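## 6. Moving a packing table to assisted working

This section covers the change from hand sorting to assisted sorting on a single table with the Jeteo TS arm. It assumes that the arm has been mounted and levelled as set out in section 4, and that the safety stop has been tested as set out in section 5.

Read 6.1 with the people who work at the table before any switch is touched. At the Rondonuwu returns room the first two tables were changed over without this talk, and both had to be set up again in February.

### 6.1 What changes for the operator

In hand sorting, the operator picks up each item, checks it, and puts it in the right tray. In assisted sorting, the arm picks and places, and the operator does the following:

- puts items on the table within reach of the arm
- decides on any item the arm has refused
- clears full trays and signs for them
- stops the arm when something looks wrong

The operator may stop the arm at any time. No reason has to be entered on the screen, and stops are not counted against a person or a shift. The stop log records the time and the table number only.

Hourly item targets set for hand sorting do not apply to an assisted table. The shift lead must take the old target off the board before the first run. If it is left up, operators tend to feed the arm faster than it can place, and the refuse tray fills.

> **Note:** Tables 1 and 2 keep the old tray labels until the stock at Postine is used up. The colours are the same but the wording differs. Go by colour.

### 6.2 Roles

| Role | Person | Cover |
|---|---|---|
| Table operator, early shift | Suryani Pangaribuan | Nelly Quintero |
| Table operator, late shift | Nelly Quintero | Tomoyo Yagi |
| Shift lead | Kurniawati Mangundap | Bhupendra Vashisht |
| Arm upkeep | Bhupendra Vashisht | Trivano service desk |

Only the people in the upkeep row may open the control box. Operators may change the reach limit (6.4, step 5) once they have been shown how. The shift lead signs the training sheet, form 139.

### 6.3 Before you start

You will need:

- the operator key
- the flat calibration card
- one tray of mixed small items, taken from normal work
- the table log

Check that the floor behind the operator is clear. The gap between the front edge of the table and the nearest fixed object must be at least 2550 mm. This is wider than the gap for hand sorting, as the operator now steps back each time a tray is changed.

> **Caution:** Do not set up an assisted table while a neighbouring table is in calibration mode. Both arms may answer to the same key.

### 6.4 Setting up the table

1. Turn the key to **Off** and remove it. Keep it with you.
2. Take everything off the table, including pens, tape and cups. Wipe the top with a dry cloth.
3. Lay the calibration card in the middle of the table, printed side up.
4. Insert the key and turn it to **Set**. The arm moves to its rest position. Stay behind the floor line until the lamp is steady.
5. On the screen, open **Reach** and enter 484 for the forward limit and 442 for each side limit. Both values are in millimetres, measured from the centre of the base. Do not use the factory values. They were chosen for a deeper table.
6. Press **Learn**. The arm passes over the card three times. If the screen shows *Card not found*, close the blinds or switch off the lamp over the table and press **Learn** again.
7. Remove the card and put it back in its sleeve. A bent card gives a false height.
8. Turn the key to **Slow**.
9. Place one item on the table and press **Pick**. Repeat with five more items of different shapes. Write each result in the log as *placed*, *refused* or *dropped*.
10. If two or more items are dropped, stop and call upkeep. Refused items are not a fault at this stage.
11. Turn the key to **Run** only when the shift lead is present.

> **Note:** Glossy and very dark items are refused more often than others. Sort these by hand during the first week and leave the pick force as it is. Raising it marks soft plastic.

### 6.5 The first week

Run the table in assisted mode for the first two hours of each shift, then go back to hand sorting. This gives the operator a fair comparison and leaves time to empty the refuse tray.

Operators should swap between feeding and checking every 30 minutes if two people are at the table. Feeding alone is repetitive, and the late shift at Rondonuwu reported sore wrists after longer spells. Where there is one operator, take the pause shown on the screen. It can be put off once but not skipped.

At the end of each shift, write in the table log:

- the kinds of item refused
- any stop, if the operator wishes to give the cause
- anything moved on or near the table

The last entry matters more than it did under hand sorting. A tray moved by a hand's width makes no difference to a person but will lead the arm to place on the bare table.

Hours saved on an assisted table are not to be taken off the rota during the first week. Any later change to the rota goes through the shift lead and is posted before it takes effect.

### 6.6 Keeping the table fit for use

1. Keep cables beyond the far edge of the table. A cable lying across the top may be taken for an item.
2. Put small items down at the near edge and leave the surface between them and the far edge clear.
3. If the table stands near a radiator, do not rest trays or papers on the radiator. Warm trays can bow and will no longer sit flat.
4. Do not lean on the table while the arm is moving.
5. Repeat steps 3 to 7 of section 6.4 whenever the table has been shifted, even by a small amount. 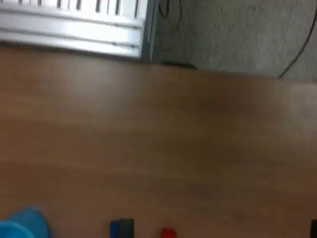 6. At the end of the late shift, turn the key to **Off**, remove it and hand it to the shift lead with the table log.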